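Black clothes keep picking up fuzz from a plush blanket

Asked by Tania Jayasinghe, November 2022

I have a plush blanket that lives on top of the bed all day, and I fold my laundry on it. Light clothes are fine. Anything black ends up with pale fuzz on it by the time I put it in the drawer. I have washed the blanket 2 times since I got it in April and it still sheds. I don't want to get rid of it. Is there a way to stop the shedding, or do I need to fold somewhere else?

3 answers

Sewwandi Sivakumar

New plush sheds for a while and two washes may not be enough. Wash it alone in cool water with half the detergent you normally use, and skip fabric softener. Then tumble it on low or no heat for 20 minutes and clean the lint screen halfway through. Shake it outside afterward. Mine took four rounds before it settled down.

Check the care tag first. High heat mats the pile and you can't fix that.
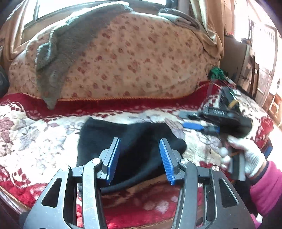 Folding on the bed is what I do too, so I wouldn't give that up. What matters more is how long the dark things stay there. A black piece left crumpled on a pale blanket like this one, white and cream with the leaf pattern, is lying right in the pile, and every fold is a place for fuzz to collect. Fold the black things first, straight from the dryer, and put them away before you start on the rest. If you can't get to them right away, spread a flat cotton sheet over the blanket and drop the pile on that. Turning black shirts inside out before you fold them helps as well. Whatever they pick up is on the inside.

For what is already on the clothes, a damp rubber glove works better than the sticky rollers. Wipe in one direction.

Duan

just use a lint roller

Suria

Agree with the sheet idea. I'd add that you should never wash the blanket with clothes, even once. I did it with a load of black socks and was picking white bits off them for weeks. A half cup of white vinegar in the rinse is supposed to help with shedding. I tried it and couldn't tell any difference.

Related questions
How to get creases out of a black T-shirt without an iron
Can I wash a plush blanket in a top loader?
Best way to store winter blankets in a small closet
Red border bled onto white blanket
Why do my towels leave lint on everything?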